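What Is a Share, and Why Does Its Price Keep Moving?

If you have ever sat near a grown-up who was listening to the news, you may have heard somebody say that "shares are up" or "shares have fallen". It sounds a bit like the weather, doesn't it? Shares are really quite a friendly idea once you get to know them, so let's start with a bicycle company.

We'll call it Hutau. Hutau makes very good bicycles in one small workshop, and it would like a second workshop so that it can make more. The trouble is that workshops cost a great deal of money, and Hutau hasn't got enough in the bank. It could borrow some, but it decides to do something else. It cuts the ownership of the company into 900 equal pieces and sells 200 of them to anybody who would like one. Each piece is called a share, and a person who owns one is called a shareholder.

Suppose you bought a single share. You would now own a tiny bit of Hutau — perhaps you can think of it as one bell and half a pedal, although you wouldn't be allowed to go and collect them! If Hutau does well, it may pay some of its profit to its shareholders. That payment has a lovely long name, a dividend.
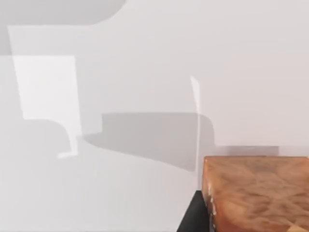
Plimov wrote in to ask what happens if you get tired of your share, and whether the company has to give you your money back.

It usually doesn't, Plimov, and I'm glad you asked. What you do is find somebody else who wants the share and sell it to them. Grown-ups do this on a stock exchange, which is a kind of enormous market with no fruit or vegetables in it. Long ago people met there and shouted their prices across the room. These days computers do most of the work.

So who decides the price? The buyers and the sellers do, between them. Imagine that Hutau brings out a new bicycle in October and everyone loves it. Lots of people would like a share, and the people who have one want to hang on to it, so the price goes up. Now imagine that the brakes squeak dreadfully and the bicycles have to go back to be mended. Some shareholders get worried and want to sell, and fewer people want to buy. Down goes the price, sometimes very quickly.

This means a share can end up being worth less than you paid for it, and if a company closes down altogether it may be worth nothing. That is why careful savers often buy shares in lots of different companies — a baker, a toymaker, a shipping firm — and keep some money safely in the bank as well.

Words to remember

Share: one small, equal piece of a company.
Shareholder: a person who owns one or more shares.
Dividend: money a company may pay to its shareholders.
Stock exchange: a market where shares are bought and sold.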